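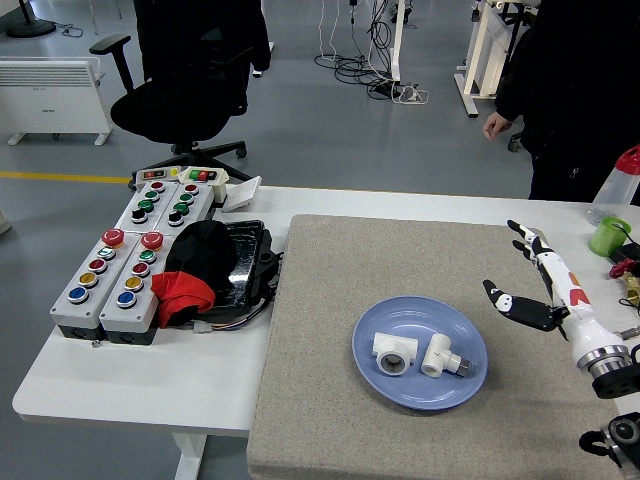

Who decides what the station does next, now that part of the sorting is automated? The person on shift does. The station proposes the next step, and it waits for a button press before it moves on to a new batch.

Section 4. Working a shift alongside the Skunard station

Welcome to the part of the manual that most of you will come back to. Sections 1 to 3 were written for the people who install things and go home again, and this one is for everyone who has to spend the day next to the result. Take your time with it. If you worked the fittings bench before the change, a good deal will feel familiar - the same plastic fittings, the same paperwork, the same bins - and what is new is mostly a matter of who picks things up and who checks them.

4.1 What has changed in your job

You no longer pick and turn every piece by hand. The robot hand does the repeated lifting, and you prepare the work, watch the first pieces of each batch, and settle anything the station can't make up its mind about. The shift lead still signs the batch sheet, and the sheet itself is the old one with one extra column for stops. Breaks stay where they were. Your speed is no longer written down, so please don't feel you have to keep pace with the machine.

4.2 Starting a batch

1. Sign in at the Hestero terminal with your own number. Shared numbers make a muddle of the stop log, and somebody then has to sit down and untangle it.

2. Call up the batch. A full batch is 600 pieces. Small orders go in as part batches under code 83.

3. Find the emergency stop nearest to you and make sure you can reach it from where you plan to stand. Do this even if you did it yesterday and the day before.

4. Set the first fittings on the plate. Leave a little space between them, and keep threaded inserts clear of the rim.

5. Step back to your working position, check that everyone near the table knows you are about to begin, and press start.

6. Watch the first few lifts right through to the end. If they look the way they did in training, carry on with your other work at the bench.

Caution: Never reach across the plate while the station is live, however small the thing you want to straighten. Pause first, wait for the hand to come to rest, and then reach in.

4.3 When the station asks for help

Sooner or later a message will come up on the terminal. Most of them mean that a fitting is lying at an angle the station doesn't recognize.

1. Press pause and let the hand finish coming to rest.

2. Turn or replace the fitting.

3. Choose "Resume" if you are happy with it, or "Set aside" if you aren't. Pieces set aside go to the inspection bench under code 158, and a person looks at every one of them.

Note: Setting a piece aside doesn't count against you or against the batch. We had a lot of worried questions on this in May, so it seemed worth putting in writing.

4.4 Stopping in a hurry

Press the emergency stop for any reason that seems good to you at the time. You won't be asked to defend it. Afterward, write one line in the stop column, call extension 2092, and leave the station alone until the shift lead has reset it with you standing there.

Caution: Do not release an emergency stop that somebody else has pressed.

4.5 Learning the new work

Everyone on the old bench roster gets paired shifts before working the station alone, and you can ask for more of them if you'd like - plenty of people have. Satish Dixit runs the pairing list and is also the person to see if you would prefer to move toward inspection or maintenance. The Bakalis course covers both, and it is taken in working hours.

Section revised August 23, 2024. Cleaning and end-of-shift checks are in Section 5.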